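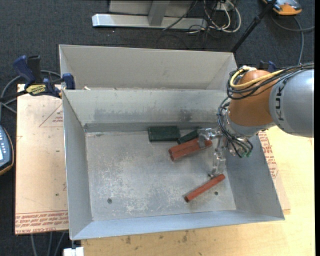

Natsumi Noguchi, with block lists by Covadonga Prieto. Last tidied up in August

Home Files README Issues Wiki Releases

Bravo blocks: layouts in a metal bin

Hello! If you've landed on this page you probably want to know what's in the folder, so I'll start with that and ramble afterwards. Bravo is a collection of 2201 layouts of coloured blocks and bars lying in a big grey sheet-metal bin. Each layout gets one picture and one line in layouts.csv saying which pieces are in there and how they're lying.

The pieces

The full set has 18 pieces, and any one layout uses only a few of them. The picture at the top of this page is a pretty typical one: two dark green blocks up against the back, and three reddish-brown bars nearer the front. I call the bars "red" in the file, which Covadonga says is generous (she wanted "brick", but I'd already typed "red" into everything by then).

Two of the bars there are pressed together side by side, on a slant. We write that as "touching". The third one is off on its own, so it gets "alone". A piece leaning on anything gets "tilted", like the narrower green block at the back. The wide green one lies along the back wall and is simply "flat". You'll find those four words in the state column and no others, although I did misspell "tilted" in 8 rows of the first release. Sorry! All fixed now.

The bin

I'm very fond of the bin. It sits on a wooden tabletop, it has sloping sides, and the floor is covered in scratches and worn patches. People do ask whether we could swap it for a nice clean one. We did try a new one for more than 72 layouts and I didn't like them at all, so they're kept separately in a folder called shiny. Please don't mix the two without saying so.

There are two small round holes in the floor, towards the front, one on each side. They're part of the bin and they aren't pieces! An early version of Covadonga's list had them down as "small dark discs", and if you still have that copy, bin it (ha). The marks low down on the back wall aren't labelled either, and nor is the odd scrap on the ledge.

How we lay things out

No clever method, I'm afraid. We pick some pieces from the box and drop them in from low down, then leave them however they land. Bars love to end up alongside each other, so "touching" is much more common than you'd get from chance. If you need it evened out, there's a shorter list in balanced.csv.

Things I'd still like to do

More layouts with the green blocks in the middle of the floor, as they do tend to end up at the back. Also a proper measurement of every piece. Covadonga has half of them written down in a notebook and I keep forgetting to ask for it.

Spotted a wrong label? Open an issue with the row number and I'll have a look, usually in the evening.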